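The white hall at Kirotcombe: shelves, desks and one round table

Posted by Ryan Rowbotham, December 10, 2022

I have been wanting to put up a page about the furniture in the big hall ever since we moved our things over from Trernine in October. It's such a bright place! White ceiling, white pillars, a mezzanine with a black railing - and then a curved white wall that works far better as a backdrop for shelves than I ever expected. Click through slowly, the shelving deserves it.

First, the wide view. The unit against the partition has arched cubbies mixed in with the square ones, and the desk runs on underneath with its own column of drawers. I love the arches. They pick up the curve of the wall, and they save the whole thing from looking like office storage.
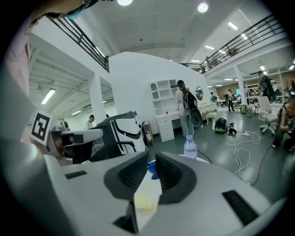

Dennis Kettle writes that arched cubbies are a pain to dust and that he would trade every one of them for another drawer. He does like the round mirror, though, and wants to know if it can be hung lower for people who do their hair sitting down.

Good question, Dennis, and I'll measure. The vanity has its own small stool, and I'd want to try it seated before moving anything. As for dusting, a soft cloth over two fingers gets into the top of an arch in no time.

Next up is my favorite corner for color. Almost everything in the hall is white, gray or black, so anything bright really sings. Phong Tạ talked me out of painting the drawer fronts, and I'm so glad - a few small things do the job much better.

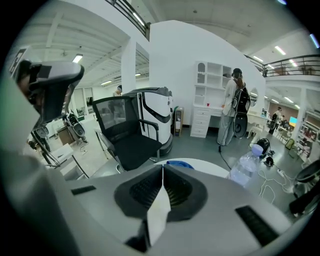

Shelves, desk and vanity along the curved wall, with a little red cup on the desktop.

And then the round table. We had a square one at Trernine and everyone bumped a hip on it. You can pull a chair up to this one from any side, and the glossy top wipes clean in seconds.
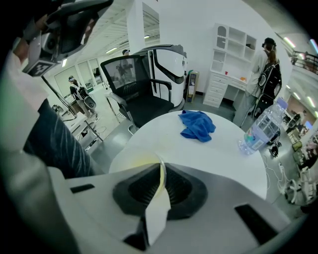
The round white table with a bright blue cloth and a water bottle, mesh chair behind.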